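Preparing Your Job Application Papers at Home: Practical Tips

Posted 2018-05-05 by Branislav Tichý

Every spring the same thing happens in our family. Somebody finds a good vacancy, the last day for sending is close, and the papers are in four different drawers. In March my niece applied for a warehouse office position at Erkonix, and we spent one whole evening looking for her school certificate. After this evening I made a small system at home, and I want to share it with the readers of this page.

Keep one folder for originals

Buy a folder with clear pockets and a closing band. Put in only the originals: diplomas, certificates, work confirmations, driving license copy, language test results. Do not punch holes in them. A diploma with holes looks bad on a scan and some offices ask questions about it.

I keep the folder in the wardrobe on a high shelf, away from the kitchen and bathroom. Before, it was in the cabinet next to the boiler, and the paper became wavy.

How to flatten a wavy or folded certificate

Put the paper between two clean white sheets and lay it under heavy books for two nights. Do not use the iron directly. If the fold is very strong, you can iron from the back side through a cotton cloth, on the lowest heat and without steam. Try first on a paper you do not need. Laser printed text can melt and stick to the cloth, so with these documents I use only books.

Removing an old paper clip mark

A rust mark from a clip cannot be washed. A soft white eraser takes away a part of it, if you move it in one direction only. Use plastic clips from now on.

Scanning without a scanner

A phone is good enough for most applications. Lay the document on a dark, plain surface near the window, in the morning if possible, and turn off the ceiling lamp, otherwise you get two shadows. Hold the phone exactly above the paper. Clean the lens with a soft cloth first, I always forget this step.

Save each document as a separate file and give it a simple name, for example surname, then type of document, then year. My first application to Lernance came back to me because all my files had the name "scan" and a number, and the lady there could not open two of them.

Check the size of the file also. Some online forms take only small files, and they tell you this after you fill in everything.

A place to work for one evening

Clear one table completely before you start. Put away the food, the drinks and the small things which always collect there. I once put a coffee cup on a recommendation letter, and the person who signed it was already in pension.
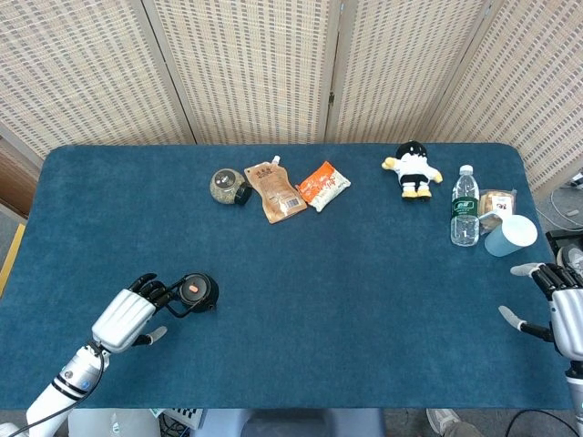

Have ready two pens in the same blue ink, white envelopes, a ruler, and a sheet of paper for notes. Write on this sheet the name of the employer, the number of the vacancy, the last date, and what you sent. When they call you after three weeks, you will not remember which letter it was.

If you must send by post

Many employers, for example Šťastný, still want paper copies. Put a piece of thin cardboard in the envelope so it does not bend. The back of an old calendar is very good for this. Write the address before you put the papers inside, because the pen presses through and leaves lines on the first page.

Weigh the envelope on the kitchen scale, with a clean sheet under it. Mine had 144 grams last time with all copies and the cardboard. Then you can check the price at home and bring the correct money.

Keep the receipt from the post office in the same folder, in the last pocket. I throw it away only when the answer comes.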